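The Laundry Hand

By the time Nima Heydari got to the third floor at Urketti, the morning shift had already ruined a pillowcase. It lay over the back of a chair in the corridor with a tear down one side, and someone had pinned a note to it that said DATA.

"Is that a joke?" he asked.

"It's a label," said Pesonen. She ran the floor and had the badge of office, a lanyard with so many keys on it that it pulled her collar crooked. "We keep the failures. Butis likes the failures."

Butis was the company that paid. Nima had never met anybody from Butis. He had met a payroll portal called Zellamance, which had spelled his name two different ways and asked him to confirm both.

He had been a physical therapist's aide for eleven years before this. The ad had wanted people with "an understanding of the human arm," and he had thought, well, I have moved a few thousand of those. The first day they put him in a chair with a grip in each hand and told him to breathe normally. When he lifted his right hand, a machine on the other side of the wall lifted its own, a little behind him, like a man repeating an oath.

The task this month was laundry. There was a card with the steps on it, and the card had been rewritten so often that the steps were numbered 1, 2, 2a, 2c and 5. Take the item. Carry it to the basket. Lower it. Let go. Go home, which meant bring the arms back to the starting position and had nothing to do with going home.

"How many do we have?" he asked, sitting down.

"Good ones? A hundred and five."

"And how many do they want?"

"358."

"Why 358?"

Pesonen looked at the ceiling, where there was a stain she seemed fond of. "Somebody wrote it on a slide."

He put his hands in the grips. The screens came up. He had never gotten used to the first second of it, when the arms on the other side stirred and he felt, stupidly, that he had woken somebody.

"Session open," said Pesonen. "Talk if you want, they strip the audio."

He reached. There was no weight in the grips. That was the thing he complained about at dinner until his wife asked him to find a new complaint. You closed your fingers and the machine closed its fingers, and whether it had hold of a thing or was only near it you had to work out with your eyes, the way you judge whether a stranger is listening. Eleven years he had told patients to feel for the resistance. Now he moved soft things through the air and felt plastic.

He brought the left arm around. He let the right one rest on the bed so the body would stay steady, a habit of his own that appeared on no version of the card.

"You're leaning it again," said Pesonen.

"I know."

"If you lean it, it learns to lean."

"Old people lean. My mother can't put a sock in a drawer without holding on to the dresser. It works for her."

"It isn't old people."

"What is it, then?"

She didn't have an answer, or she had one from Butis and was too decent to read it out. She wrote something down. He bent the thing at the waist and went looking for the basket.

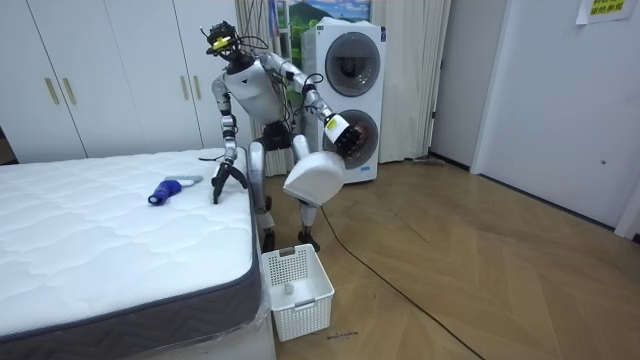 Over the basket, the right hand still on the mattress.

"Hold there," Pesonen said. "You're high."

"I'm always high. If I go low I hit the rim."

"So hit the rim. Then we'll have one with the rim."

He let go. On the screen the fingers opened, and he waited to see where the thing would end up, and it ended up half in the basket and half over the side with one corner on the floor. Pesonen made the small noise she used in place of swearing.

"Is that a good one?" he asked.

"What does the card say?"

The card said the item must be in the basket. It didn't say how much of the item. They had argued about this on his second day, and she had sent a question up to Butis, and Butis had answered that operators should use their best judgment, and then a week later had sent a reminder that operators should not use their own judgment in grading.

"Call it good," she said.

"It's on the floor."

"It's mostly not on the floor."

"You'd tell your kid to pick it up."

"I'd tell my kid to pick it up. Hundred and six."

He brought the arms home. Pesonen went in to reset, and he watched her on the screen gather the thing up and shake it out. She did it without looking, her head turned toward the door because somebody in the corridor had said something to her. She shook it, folded it in the air, dropped it where it belonged and walked out again still talking. It couldn't have taken 3 seconds. His own attempt had run most of a minute and he had sweated through it.

"You should wear the grips," he told her when she came back.

"I tried. I get sick."

"I mean what you did just now. That was better than anything I've given them."

"That was a reset. They cut the resets."

He thought about this through the next several runs. It bothered him more than the pay, and more than the chair. Every good piece of housework done on that floor, the quick flick and the fold and the elbow that shut a door, was done between takes by a woman thinking about her lunch, and it was cut. What they kept was him, groping around like a man after his glasses.

At eleven they had visitors. There were always visitors. These were two men in good shoes and a woman who shook Nima's hand while it was still in the grip, so that on the far side of the wall the machine shook hands with nothing.

"And after this it does it alone?" one of the men asked Pesonen.

"After this there's training."

"But then alone."

"Then it tries," she said.

The man nodded as if she had said yes. He turned to Nima. "You must feel like a teacher."

Nima considered it. He had known teachers. They'd had some idea what the pupil took away. All he knew was that somewhere a program would get his leaning and his going in too high, and the way he stopped before letting go to ask himself if he'd really let go, and would treat the lot of it as laundry. There might be a machine in somebody's bedroom one day that paused over a basket for no reason a living soul could give, and the reason would be that Nima Heydari's fingers had been numb in February.

"I feel like the thing the teacher uses," he said. "The chalk."

The man laughed and wrote it down, and Nima was sorry at once, because he could see it was going to be used.

They asked for a demonstration. He did a bad one and then a good one. For the good one all three of them clapped, and the woman asked whether the robot had done that or he had. Pesonen said he had. The woman said, "Right, but the robot did it," and Pesonen said that was also true, and she walked them to the elevator with her keys swinging.

While she was gone he did something he had been meaning to try. The session was open and the light was green. He brought the arms up from home, and he did not reach for anything. He rolled the left shoulder back, slowly, and let it come forward. He turned the wrist over and back. It was the first exercise on the sheet he used to hand out after surgery, the one people skipped. He did ten on the left and ten on the right. The machine did them with him, a little behind, with perfect patience. Not one patient in eleven years had finished the set without asking if that was enough.

"What's that?" said Pesonen from the door.

"Warm-up."

"It doesn't need a warm-up."

"I do."

She came and stood behind the chair and watched the arms go down. He waited for her to say that it would have to be cut, or graded, or explained to Butis in the box marked Other. The box took 143 characters. She had once used every one of them to report a spider.

"Did you log it?" she asked.

"It was recording."

"Then it's an attempt."

"At what? There wasn't any laundry in it."

She leaned past him and looked at the form. There were two buttons, good and bad, and the cursor blinked in the box under them. In the corridor somebody was moving the chair with the pillowcase on it, and one of its legs screeched all the way along the floor.

"They'll say it's contamination," she said.

"Is it?"

"I don't know. It's the only one today where nothing got dropped." She pressed good before he could answer. "Hundred and nine. Put your hands back in, we've got until four."

He put his hands back in. On the other side of the wall the arms stirred, and he reached, too high, and heard her sigh and start to write.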